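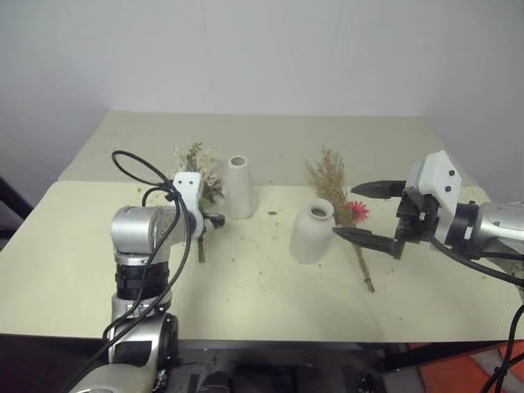
Annunziata Cocco wrote in to say she gave up on dried flowers after one winter, too much sweeping, and could I please say up front whether this set sheds. Yes. It sheds. Buy a hand brush.

Dried Stems and Two White Vases: the Vasley Set, Reviewed
By Birutė Venckus | 30/10/2023

OK so quick one, I have a houseful coming and the hallway still isn't done.

The set is two vases plus two bunches of dried stuff. One vase tall and cone shaped, goes narrow at the top. The other shorter, more of a bottle – round shoulders, little neck. Both white, both matte, slightly rough to touch. Vasley calls the color Chalk. Fine. It's white.

Vases first. I like them a lot. No shine, so they don't look like bathroom fittings. Ceramic, decent weight, and the bottle one doesn't tip even with tall grass in it. The cone is fussier. Small opening, so a fat bunch wont go in unless you take the tie off and feed stems a few at a time. I snapped two doing that. Trim at an angle first, goes easier.

One gripe, the unglazed finish holds fingerprints. Hand cream especially. Damp cloth got most of it, a pencil eraser got the rest. Mine have not had water in them and I wouldn't try it, the leaflet says dry stems only.

Now the bunches. The small one is cream and beige flowers with a bit of green through it. Pretty, quiet, very crumbly. The other is tall feathery grasses, tan and light brown, and then one daisy sort of flower in a loud pinky red right in the middle. I hated it for a day. Moved it to the back, looked dull, moved it forward again. It stays.

Shedding – see Annunziata, top of page. Little brown and green bits all over a pale table, worst while you're arranging. Do it on newspaper, or do it outside. Hairspray helped on the cream flowers, I did two light coats and left them overnight. Did nothing for the grasses that I could tell.

Which bunch in which vase? Box shows grasses in the cone. I prefer them in the bottle, they fan out more, and the cream ones sit nicely up high in the cone. Try both before you trim anything!! I cut the grasses to suit the bottle and now they're too short to swap back.

Compared with the Cornari pair I had in June: those were glazed, easier to wipe, but the necks were so wide everything flopped to one side. Benedetti does a nicer shape but vase only, no stems, and you end up paying for those seperately.

Packaging was good. Each vase in its own sleeve, stems in paper. Box is up to 24 inches long so it won't fit a normal mailbox, mine went to the Rolldale pickup desk.

Would I buy again, yes for the vases. The cream bunch I'd replace with something tougher.

Keep the tissue for storing the grasses over summer.

1304 shares | 200 comments

This site uses cookies to remember your settings. Accept | Manage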